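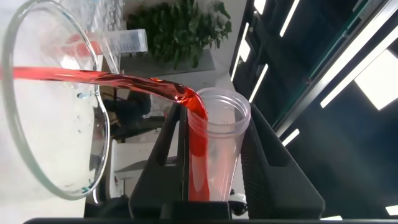 July, wet bench, second half of the afternoon

Right, pouring rules. I promised Heike I'd get these written down before I go on leave, so this is me doing it with a mug of tea going cold and half the notes on the back of an envelope.

We've been working from the old Plukov sheet, which is fine as far as it goes but was written for pick and place. It has a whole page on dropped blocks and not a word about liquid. Tetsuya went through it with a pencil and crossed out so much that we gave up and started again (sorry, Plukov).

What we've agreed so far, and I do mean agreed, I've got initials against all of them:

Coloured water only. Food dye, tap water, nothing else, however harmless it looks. If you want to try something thicker, ask Heike first and write down what it is.

Label by contents, never by colour. I know we all say "the red" and "the blue", me included, but Minttu topped up the wrong one last month because two batches of orange had ended up looking like red. Batch number on tape, on the vessel, before it goes near the arm.

Nobody reaches in while a pour is going. Not to nudge a cup, not to catch a drip. If it's going wrong, hit stop and let it spill. It's dyed water! We have a mop!

Grip force for thin plastic cups gets its own setting, called CUP in the Plitano menu. Please don't use the tube setting for a cup and then "turn it down a bit". Blažena found 17 runs in the log where someone had done exactly that and not saved the value, so we can't compare them with anything.

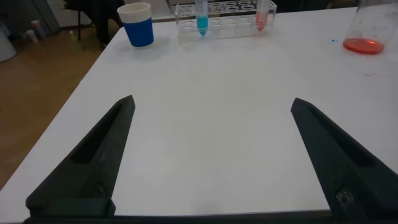
Then there's the matter of where things live between runs, and this took us longer to settle than all the rest put together. Kristýna wanted taped outlines on the bench for every item. I was against, mostly out of laziness, and also the tape lifts when it gets damp and then you've got a sticky corner under a rack. We've met in the middle: rack and beakers go towards the far side, working area in front stays clear, and no tape for now. She gets to say I told you so if it doesn't hold up.

Wipe down after every 6 pours, or straight away if there's a puddle. Small dye spots are a nuisance more than a danger, but the vision people at Fistberg asked us to note them, so there's a new column in the run sheet for "marks on table". A plain yes or no will do.

Drinks. I'm as bad as anyone. Drinks stay off the bench, full stop, and that goes for paper cups used for rinsing too unless they've got tape on them saying so. I had a proper argument with Tetsuya about whether a taped cup is good enough and he's probably right that it isn't. Leaving it open.

Stop button check goes first thing, before power to the gripper, and gets signed. The Brabec checklist has it as step four and I've moved it to the top. If anybody has a reason it was fourth, tell me!

Still to sort:
- a proper limit for how full a beaker can be before the arm tips it (we're all guessing)
- drip tray, the order came to 2,250 crowns and is waiting for a signature
- whether run 901 counts, as the sheet for it has two different sets of initials

Heike, have a read and scribble on it. I'll type up the clean version when I'm back, and until then this page is the rules.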